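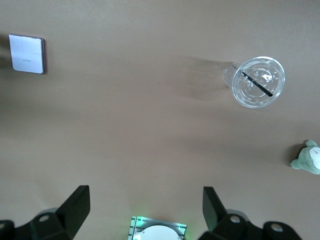 Aguirre came back on the April sheet to say that the stair doors had all been ticked as closing when the one on the second landing plainly doesn't, and could we please stop ticking from memory. Fair. So every door this time was opened fully, let go of and watched. Comments under each item. Where I've put OK with no comment it means OK.

# Ostham building, fire and general safety walk-round

June 2022. Ground floor to floor 3, plus bin yard. Roof not done, hatch key not on the hook.

Key: OK / ACT (needs doing) / NOW (done on the spot or needs doing before anyone goes home) / n/a

## 1. Ways out

- [x] Front doors open from inside without a key. OK
- [x] Rear doors, same. OK, but stiff. Push bar needs a proper shove, ACT. Somebody small would struggle. Vestis fitted it so Vestis can look at it.
- [ ] Rear passage clear full width. **NOW.** Flattened boxes again, stacked up to the meter cupboard. Moved them to the yard myself. Second sheet running.
- [x] Main stair clear. OK
- [ ] Back stair clear. ACT. Pushchair on the half landing, folded. Note left on it.
- [x] Handrails firm both stairs. Main OK. Back stair has a wobble at the bottom bracket, screw turning in the plaster. ACT, low.
- [x] Stair nosings. OK except top step main stair, rubber lifting at the left. Taped. Tape is not a repair!!
- [x] Exit signs lit. All lit. The one outside room 333 points at the cleaner's cupboard. Has done since the wall was moved. ACT, and please let this be the last time it is written down.

## 2. Fire doors

Done one at a time, let go from wide open and again from just ajar. Several pass the first and fail the second so do both.

- [x] Ground lobby. OK
- [x] Ground to main stair. OK
- [x] First landing. OK
- [ ] Second landing. **ACT, urgent.** Stops short of the frame from ajar. Closer weeping oil down the door. Aguirre right. Needs a new closer, no point adjusting the old one.
- [x] Floor 3 landing. Closes, latches, slams. Complaint about the slam is on the general list, it can be slowed a bit but has to latch.
- [ ] Kitchen, first floor. **NOW.** Wedged with a folded beer mat. Took it. There'll be another one by lunch. If people want it open it needs a hold-open that lets go on the alarm, which was quoted for by Tirnberg and never answered. Who is answering it.
- [x] Meter cupboard. Locked, OK. Sign gone though, ACT.
- [x] Seals and strips. Painted over on ground lobby door, both edges. ACT
- [x] Glass in doors. OK, hairline crack in the corner of first landing panel, same as before, hasn't grown past the pen mark.

## 3. Alarm and detection

- [x] Panel showing normal. OK
- [x] Weekly test written in book. Mostly. Gap in April, two entries after it in the same pen and same handwriting on the same line practically. Please just leave a gap if it was missed.
- [x] Call points, none blocked. Ground floor rear one is behind a coat rail. Moved rail. NOW, done.
- [x] Sounders heard everywhere. Faint in the rear store with the door shut and the extractor going. Aguirre to bring the meter.
- [x] Detector heads clean, no covers left on. Dust cap still on in the first floor corridor from when the painters were in! Removed. That one has been useless for however long. NOW, done.
- [ ] Stuff piled near detector heads. ACT in rear store. Top shelf boxes nearly touching. We ask for 400 mm clear, tape a line on the wall and stack below it.

## 4. Extinguishers and blankets

- [x] On brackets. One holding the back door open. Yes really. Put back, NOW, done.
- [x] Pins and tags in. OK
- [x] Gauges in the green. OK
- [x] Service labels in date. All in date. Label on the floor 3 one has gone unreadable, ink faded, asked for a new one.
- [x] Blanket in kitchen. OK, but it's been hung behind the mop. Move the mop hook.
- [ ] Signs above. ACT. Missing at the rear, presume it went when they painted.

## 5. Electrics, what can be seen without tools

Read this bit properly please as it's the one people argue with.

Leads and sockets get looked at in every room with a bench or desk in it. No tools, no pulling covers, just eyes and nose. Anything warm, brown or buzzing comes out of the wall there and then.

- [x] Plugs, no cracks or scorch marks. Kettle plug first floor browning round the live pin. **NOW.** Kettle binned.
- [ ] Extension leads, none plugged into another. ACT. Two places, both in the shared office. The usual desks.
- [x] Reels fully unwound in use. OK
- [x] Portable heaters. Should all be away by now. One under the reception desk, cold, unplugged. Let it go this time.
- [x] Test stickers. Some missing on personal stuff, mostly phone chargers. Chargers do count.
- [x] Space round the distribution board. We keep 300 mm to the sides and the whole front clear. OK for once.
- [ ] Leads crossing walkways. ACT. Vacuum lead on the first floor is run across and left there. Needs a socket the other side.

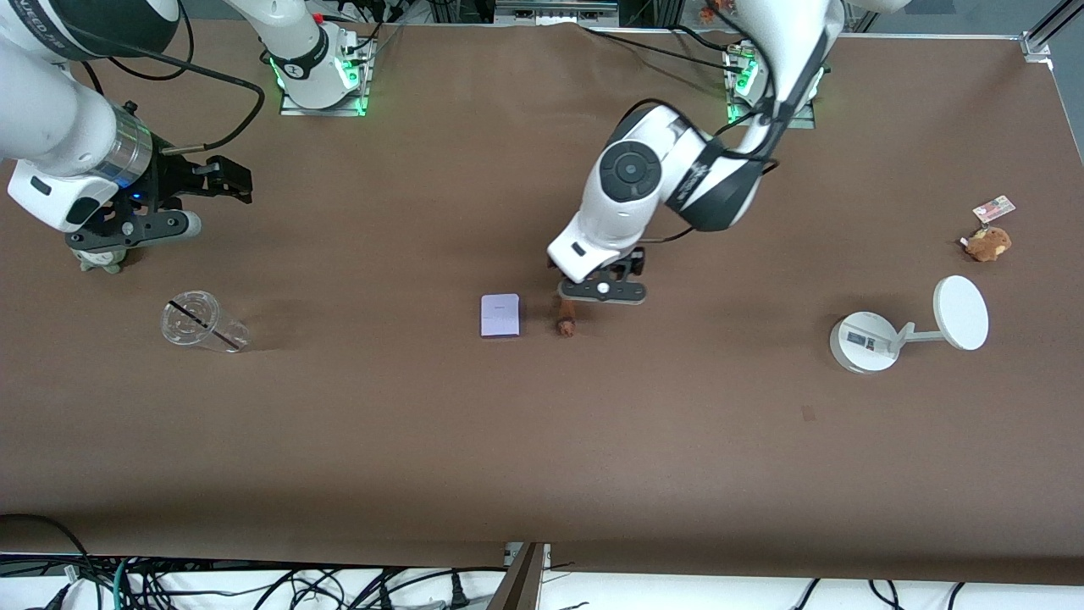
Tidy wiring is the item everyone ticks and no one looks at, me included. Rule is, you bend down. Top of the desk can be lovely and underneath there's a nest with a bag of crisps in it. What you want is each lead followable by eye from the wall to the thing it feeds, slack coiled loosely and tied, nothing on the floor where feet go, no transformer bricks buried under paper. A tangle like the one past the straight edge of that brown tabletop gets an ACT on my sheet wherever I find it, and I don't care how neat the top is. Drinks are a seperate item, see 6. Tirnberg sell a clip-on tray which is fine, a bit of string is also fine.

## 6. Desks, benches and windowsills

- [x] No open drinks next to plugged-in kit. Two mugs moved. Lidded cups only, this was agreed.
- [ ] Mirrors, glass paperweights, magnifiers out of direct sun. ACT. South windows on floor 3, shaving mirror on the sill with a scorch line on the blind behind it. A thin one, but there. Moved it to the drawer. New item on the list as of now, add it to the master copy.
- [x] Paper stacks. Bad in the shared office, fine elsewhere
- [x] Bins emptied. OK
- [x] Candles, incense, oil burners. None seen. Smelt one on floor 3 though.
- [x] Knives and blades sheathed or in the pot. OK
- [ ] Window restrictors. ACT. Room 333, one arm unscrewed and lying on the sill. Screws not found. Window to stay shut until Vestis come, note stuck on.

## 7. Kitchen

- [x] Hob isolator reachable without leaning over the hob. OK
- [ ] Extractor filter. ACT. Sticky. It drips if you tap it. Cleaning is on the rota and ticked, so somebody is ticking it.
- [x] Toaster crumb tray. Emptied, NOW, horrible
- [x] Toaster not under the wall unit. Was under the wall unit. Pulled it forward.
- [x] Fridge seals, back vent clear. OK
- [x] Tea towels off the hob. OK
- [x] Microwave, no foil bits, door shuts square. OK
- [x] First aid box. Plasters down to the tiny ones. Eye wash out of date, ordered.

## 8. Slips, trips, bumps

- [ ] Entrance mat. ACT. Curling at the corner nearest the post shelf. Turned it round, buys a few weeks.
- [x] Carpet tiles. OK first floor. Floor 3 has one loose by the printer, spinning when you stand on it. Spray adhesive is in the store, just needs five minutes.
- [x] Lights on stairs. One tube flickering, back stair. On order.
- [x] Low beam in rear store marked. Tape there but filthy, doesn't show up any more. Wipe or replace.
- [x] Wet floor sign available. Found, in the ladies. Put back.
- [x] Stepladder. Feet OK, stays OK, label still on. People are still using the swivel chair instead, saw it happen while I was holding this clipboard.

## 9. Outside and bin yard

- [x] Gate opens from inside without key. OK
- [ ] Bins away from the wall and windows. ACT. Paper bin is hard up under the kitchen window. Chain it on the far side.
- [x] Lids shut. OK after I'd shut them
- [x] Smokers' bin. Full to the lip, with paper cups in it. Emptied, wet down. NOW, done.
- [x] Assembly point sign. Behind the hedge. Hedge wants cutting.
- [x] Yard light. Comes on, stays on all day by the look of it. Sensor? Low.

## Carried over

Exit sign outside 333. Second landing closer. Hold-open quote. Filter. Roof hatch key, whoever has it put it back on the hook.

Chase Vestis for push bar and window restrictor in the same visit, they charge per call-out. Aguirre for the closer and the sounder in the store. Copies on the board by the post shelf and one in the red folder, and take the old one down when you put the new one up, there are three pinned on top of each other at the moment.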